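Subject: Re: [equip-plan] Drodivance pair, budget line for the drinks station
From: Somtochukwu Bashir

Amr Fawzy wrote:
> Before I sign the Piditthorpe request I need to know why the hand
> line went up again. Can we not run the beverage task on the
> two-finger grippers left over from Berville? Also, what are the
> 18 spare fingertips for?

Amr,

The Berville grippers open to 77 mm. The tumblers we were given are short and wide with a slight taper, and the wall is soft enough to deform under a two-point grip. We would need custom pads, and Dobson quoted those separately with a minimum order of 100. I left that quote out of the sheet because it kills the saving.

The other issue is the base plates. They are polished steel and sit close together, so the second hand needs somewhere to rest that does not depend on a clean depth reading. The multi-finger hand can lie across both plates. The gripper can't. 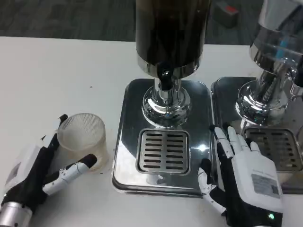 Left hand at the cup, right hand on the base plates.

Spares: the fingertips are the wear item. I budgeted 18 for the first period and would sooner cut the second charger than those. Lead time from Drodivance is 40 days, so a July start means the order goes in with this round.

Not in the request, and should be:
- drip-tray grates, one spare per dispenser
- cups, same model, one carton
- table covering – the white top stains

I can move the cups and covering to consumables if that keeps the capital line under your limit. Let me know which cost code Piditthorpe wants and I will resend the sheet.

Somtochukwu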